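Se buscan participantes: taller de orden con cestas y varillas, en Ilora

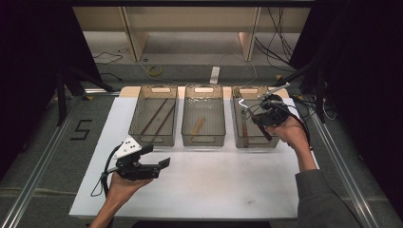
Antes de que nadie se apunte, conviene decir que no creemos demasiado en los talleres de orden. Quien firma esta convocatoria ha pasado por unos cuantos, ha comprado cajas que luego hubo que guardar dentro de otras cajas y ha escuchado demasiadas veces que un cajón despejado cambia la vida. A mí no me la cambió. Aun así, hay una pregunta que nos parece razonable y que casi todos los manuales dan por resuelta: ¿sirve de algo separar en tres recipientes cosas que se parecen mucho entre sí?

Para averiguarlo buscamos 26 personas adultas. El trabajo es de una sencillez que a algunos les resultará sospechosa: clasificar varillas y palitos de madera, de distintos largos y tonos, en cestas translúcidas puestas en fila al fondo de una mesa blanca. Las cestas tienen un hueco a modo de asa y se ve bastante bien lo que llevan dentro. Si eso ayuda a mantener el orden o solo lo hace más vistoso es justo lo que queremos discutir.

Qué se hace

Cada sesión dura 90 minutos y tiene 2 partes. En la primera, el participante reparte el material según el criterio que le damos: por longitud o por color. En la segunda lo reparte como le parezca y nos explica el porqué, o reconoce que no hay ninguno. Esta última respuesta es perfectamente válida y la anotamos igual que las demás.

Entre una parte y otra hay una pausa de 10 minutos con café. El café es mediocre; quien sea exigente puede traer el suyo.

Los casos que más nos interesan son los dudosos. Una varilla de un marrón rojizo, ¿va con las marrones o merece cesta propia? ¿Y un palo corto y claro que no hace juego con nada? Tenemos la impresión de que mucha gente acaba abriendo una categoría nueva para cada excepción, y que por ahí empiezan los armarios imposibles. Puede que nos equivoquemos. Benedek Kozma, que dirige las sesiones, opina lo contrario y lleva meses defendiéndolo con bastante paciencia.

A quién buscamos

Mayores de edad, con castellano suficiente para seguir instrucciones y para quejarse de ellas. No hace falta ser ordenado. De hecho, ya tenemos cubierto el cupo de aficionados a las etiquetadoras y ahora mismo nos vendrían mejor personas que guardan las agujas de tejer, los pinceles y los palillos chinos en el mismo bote.

Se trabaja con las manos por delante del cuerpo durante buena parte de la sesión, así que quien tenga molestias en muñecas u hombros debería comentarlo al inscribirse. Mejor mangas ajustadas o remangadas.

No admitimos a quienes vendan muebles, cajas o servicios de organización doméstica. Lo intentamos una vez y salimos con tres tarjetas de visita y ningún dato aprovechable.

Qué ofrecemos

40 euros por sesión completa, pagados por transferencia. Quien se marche antes de la pausa cobra la mitad. No hay diploma, ni sorteo, ni lote de regalo - tampoco vamos a prometer que nadie vuelva a casa con ganas de vaciar el trastero.

Los resultados se enviarán a quien los pida. Si salen aburridos, los enviaremos aburridos.

Fechas y lugar

Las sesiones serán en agosto, en horario de mañana y de tarde, en el local de Protolham en Ilora. El suelo es de moqueta y no hay aire acondicionado, dato que en agosto merece figurar en cualquier convocatoria honrada. Hay ventiladores.

Cómo apuntarse

Por correo o en persona en el propio local, preguntando por Imre Magyar. Basta con nombre, teléfono, franja preferida y una frase sobre cómo guarda usted las cosas largas y finas en su casa. No se puntúa la frase; sirve para formar grupos variados.

Contestamos a todo el mundo, también para decir que no. Las plazas se asignan por orden de llegada dentro de cada franja, y las de tarde suelen llenarse antes.

Convocatoria publicada el 4 de junio de 2022.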